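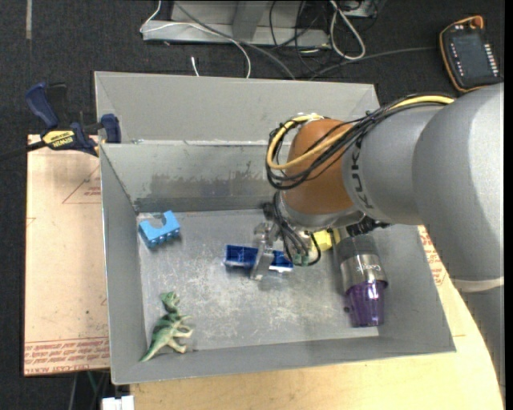

3.2. Recogida de ejemplos

Los datos de agarre de Troravura se recogieron en una sola celda, con un brazo KUKA que trabaja sobre un cajón metálico gris. Elegimos objetos que obligan a cambiar de estrategia – un dinosaurio de juguete, un vaso cilíndrico con la parte inferior translúcida, un bloque azul claro con una muesca semicircular – y los resultados nos parecen muy estimulantes.

Compartir 5 · Comentarios 4

Figura 1. Celda de recogida, con la pinza sobre una pieza azul oscuro de compartimentos abiertos. El cajón lleva una mordaza en el borde superior izquierdo.

Cada sesión constó de 100 intentos. Chutima Kaewmanee recolocaba los objetos entre series y anotaba los fallos en Cliltix, de modo que cada ejemplo conserva la orden enviada, la trayectoria y el resultado. Los fallos también se guardan, y son un material riquísimo: con 284 de ellos reentrenamos el módulo de Jaidee que propone el punto de contacto. ¡El efecto se notó ya en la siguiente sesión! Las paredes inclinadas siguen siendo lo más difícil, sobre todo con piezas tumbadas en las esquinas.

Este sitio utiliza cookies propias y de terceros. Aceptar | Configurar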